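Smaranda Enache spends most of her working day opening a fridge that doesn't exist. She sits at a desk on the second floor of Woswood's office, a controller in each hand, and steers a simulated robot around a simulated house. Each time she gets the door open, the computer saves every movement she made. That recording is called a demonstration, and the company needs a lot of them.

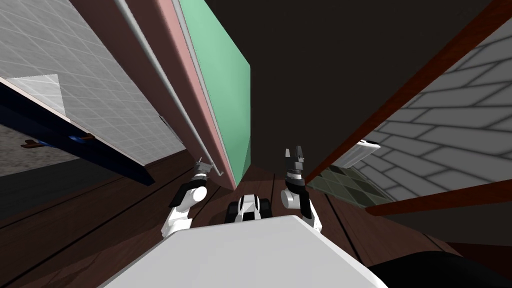 Simulation view: Woswood

The project is called Grundo. Its aim is a program that can work household doors and handles it has never met before. Nobody writes out the steps. The program is given recordings of people doing the job and learns to predict what the arms should do next from what the robot's cameras show.

So far the team has kept 700 demonstrations of the fridge task. Enache reckons a good one takes her around 15 seconds, though her first week was much slower. "You keep wanting to reach with your own shoulder," she says. "The robot's elbow is in a different place."

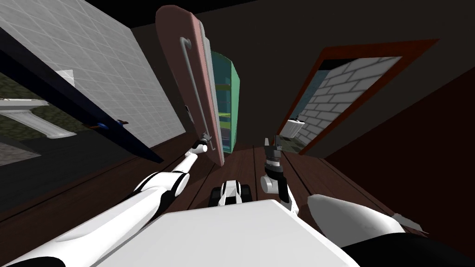 The house changes between recordings. Wall tiles, floors and paint colours are swapped, and the robot starts from a slightly different spot. A program trained in one kitchen tends to learn that kitchen, says Napaporn Sukprasert, who runs the training side. She would take five plain recordings in five rooms over a long run in the same one.

Handles cause the most trouble. A long bar can be gripped almost anywhere along its length, and operators have their own habits. 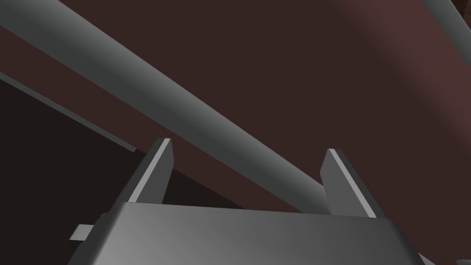
Sukprasert used to ask everyone to grip in the same place. She dropped the rule in July, after the trained program froze whenever it arrived a little too high or low. Untidy approaches are now kept as long as the door ends up open. Recordings where the robot hits a wall are thrown out. 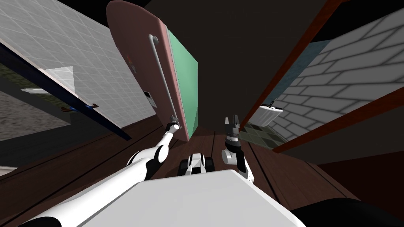 The next step is to try the program on a real machine, using two second-hand fridges in the ground-floor workshop. Sukprasert expects it to do badly at first. Real hinges stick and real seals pull back, and the simulator handles both rather simply. Enache will record more demonstrations there, standing up this time.

23 shares
5 comments

Related
Debnath puts its warehouse arms on the night shift
Inside Brorau's school for robot operators
Why folding a towel is still hard for a machine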